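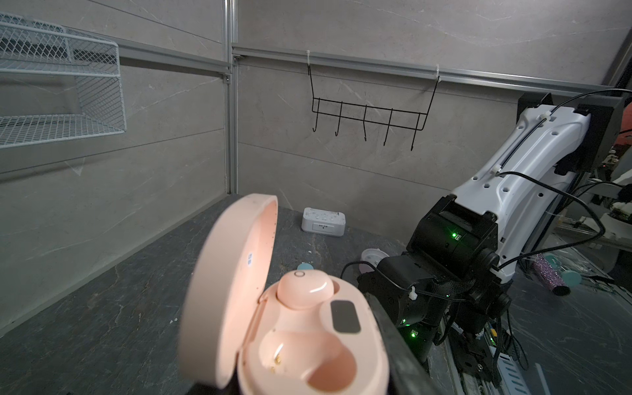

Mieke De Haan wrote to me after the last post to say that she can't listen to anything while she walks, that she has tried books and music and the radio, and that by the second mile she has always lost the thread and has to start over. She wanted to know how I got through a whole history of the salt trade on foot and could still tell her what was in it.

I lose the thread too. I just don't go back for it. If I miss ten minutes because there was a hill or a dog, I let it go, and most books repeat themselves enough that I catch up by the next chapter. The salt book repeated itself a lot.

I started doing this last October, when my bus route was cut and I began walking home from work. It is 76 minutes door to door if I take the canal side and a bit less by the main road, but the main road is loud and I end up turning the volume up higher than I like. So I go by the canal. In winter it is dark the whole way and I pick something with a plot. In summer I pick something slower.

What works for me is a single narrator with a steady voice. Full cast recordings with sound effects are no good outdoors. I tried one with thunder in it and kept looking up. I also don't do well with long Russian novels, where I need to flip back and check who is related to whom. I read those at home on paper.

Speed matters more than I expected. Orest Pylypenko listens to everything at double speed and finishes two books a week. I tried it for a few days and could follow it fine, but I got home tense and couldn't have said what I liked about any of it. I went back to normal speed and have stayed there.

I don't count pages, though the print edition of the one I'm on now has 1,031 of them. It is a family saga set in a river town called Kutham, and nothing much has happened yet. A grandfather has bought a mill. There was a long argument about a fence, which I enjoyed. I have been with it since early summer and I'm not in a hurry.

The library app is where I get nearly all of them. The wait for new titles can be months, so I put holds on a lot of things and take whatever comes up. That is how I ended up with the salt book, and with a memoir by a piano tuner that I would never have picked and have since bought for two people.

For Mieke, I would say try something you have already read. You know where it's going, so it doesn't matter if you drift off for half a mile. I did that with the sea stories I had as a kid and it got me through the first month.

Next on my list is a short one on lighthouses. If it comes in before the mill burns down, or whatever is going to happen to the mill, I'll have to decide which one to finish first.

Posted 8/5/19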